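Friday, kettle on, kitchen in bits

Bought the box. I said I wouldn't and I did, so I had better write down what I think of it before I get used to it and start believing I always wanted one.

It came from Wuserix, the shop on the ring road in Fultville where everything is on offer all year. I only went in for bin bags. They have put the food containers right by the tills now, stacked up by size, and there was a sign over them saying you could save 200 a year by throwing away less food. 200 what, worked out by whom, on what kind of household? I read the small print at the bottom of the sign, standing there like a fool with my bin bags, and it was only about returns.

I know what I throw away. Half a cucumber most weeks, the end of the loaf, whatever rice I cooked too much of. None of it goes off for lack of a box. It goes off because I put it at the back of the fridge and don't look at it again, and a see-through box at the back of the fridge is still at the back of the fridge.

All the same, the old tubs are a disgrace. I had the cupboard out on the floor last night and it took most of the evening. Takeaway tubs gone cloudy, a margarine tub I've kept for no reason, lids that fit nothing I own. I tried every lid on every tub, which is a stupid way to spend an evening and I knew it while I was doing it. Ended up with 3 that I'd trust with soup. The rest are in a bag by the back door. I have not yet taken the bag out. I keep thinking I might want one for paintbrushes.

The one I've always sworn by is the old Drirnis, the round one with the orange stain from the lentils. It has been dropped, boiled, left in a hot car and sat on. It still shuts. It has no flaps and no rubber ring and makes no claims, you just press the lid down and it stays down. I don't think they make it any more, or if they do, Wuserix doesn't stock it. I asked, and the lad pointed me back at the stack by the tills.

So, square with rounded corners, clear sides, pale blue lid with flaps that lock down. I'll give it that it's a decent shape. Square ones sit together and don't waste the shelf the way round ones do, and I can see into it without taking the lid off. It still has its printed paper in it, and the sticker is still in the middle of the lid. I am leaving both where they are until I've made up my mind. Once the sticker is off it's mine, and once I've scrubbed at the glue with oil and washing powder I shan't feel able to take it back.

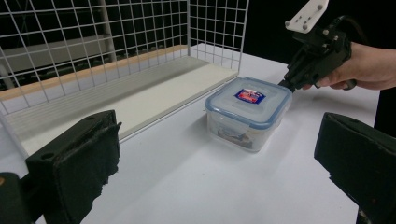
It'll crack at the hinge by Christmas, they all do, was the word from next door when I went round with the spare eggs and got on to the subject of boxes. She has had four go the same way. It's always the flaps, she told me, never the box itself, and after that you've got a perfectly good box with a lid you have to hold on with an elastic band. She uses jars. I said jars don't stack. She said neither does a box with an elastic band round it.

I couldn't argue with that, though I tried. I said perhaps she slams hers. She didn't care for that.

Came home and thought about hinges. The flaps are where all the bending gets done, so of course that's what gives up first. You'd think somebody would have made them so you could buy a new one and clip it on, but then you wouldn't need to buy the whole box again, would you. I'm keeping the receipt. It's in the drawer with the takeaway menus and I have written BOX on it.

The other question is where it lives. The wire basket was meant to be for onions and has turned into a place for anything without a home: string, the spare plug, a tin of Pană polish I bought for the table and used once. If I emptied it properly I could stand the boxes in there on their sides and keep the lids on the shelf. I've read that you should store them with the lids on so you don't lose any, and I've read that you should store them with the lids off so they don't smell. Both were put very firmly. Lids off takes up less room, so I'll try that first, and if I start losing them I'll know which lot to blame.

Later, after tea

Made too much rice again. It's in the old Drirnis. I did look at the new one, and then I thought about having to take the paper out and wash it, and the old one was already on the draining board.

I want to do it fairly, though. My plan is the water test on Sunday: fill it up, flaps down, upside down in the sink for 5 minutes on a sheet of kitchen roll. If the paper's dry it can have the soup. If it isn't, back it goes, and I'll buy jars, and I won't be telling next door.

If it passes I might get 2 more the same size so the lids are all alike. Must check first whether they'll fit on the middle shelf, since the milk only just goes in there as it is. Measure the shelf. Take the bag out. Onions, bread, and I never did get the bin bags, I put them down to read that sign.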